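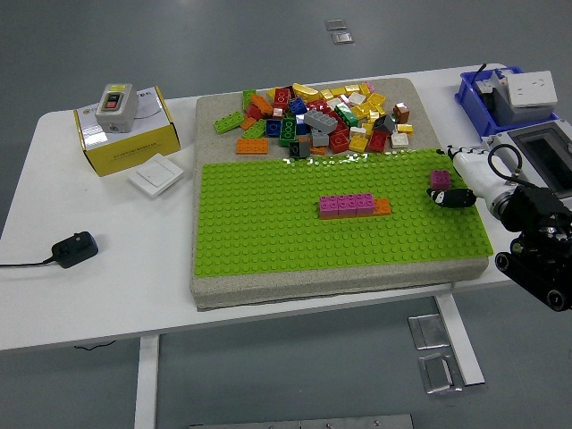

Tolentino activity table, white top, with studded baseplate and building bricks. Bricks and baseplate not included.

Tolentino Activity Table, Rectangular
Catalog section: Early Learning and Library Furniture
Supplied by Endden Educational Furnishings

The Tolentino is a fixed-height table for classrooms, children's libraries and waiting areas. It is intended for construction play, puzzles, sorting work and small-group instruction, and it may be joined to other tables in the same series along the long or short side.

Construction
The top is finished in white on both faces and sealed on all four edges. Corners are rounded. The legs are steel with a powder-coated finish and are fastened to a welded underframe. Leveling feet are fitted as standard; casters are available on request and must be specified when the order is placed, as they change the finished height.

Load and testing
Rated load, evenly distributed: 100 kg
Net weight: 41 lb
The table is not designed to be stood or sat upon. The underframe was tested through 2,000 loading cycles at our Budberg workshop before the current leg fitting was adopted.

Care
Clean with a soft cloth and mild soap. Do not use abrasive pads or solvent-based cleaners. Marker and crayon should be removed on the day they are made. Leg bolts should be checked at the start of each school term and tightened with the hex key supplied.

Ordering and delivery
Tables ship flat with legs detached. Assembly requires two adults. Orders of 50 or more tables are scheduled individually, and customers who need delivery before the fall term should confirm quantities in writing. Orders received after October are placed on the spring production list.

Matching items
Tovetti stacking chair, four seat heights
Tovetti low bench
Tolentino storage cart with removable trays

Warranty
The frame is covered for ten years and the top for five. Damage from outdoor use or from unapproved casters is excluded. Claims should include the serial number printed on the underside label.

Contacts
School and district sales: Siham Chamoun
Library and public building projects: Nnamdi Osagie
Replacement parts and warranty: Hanan Saliba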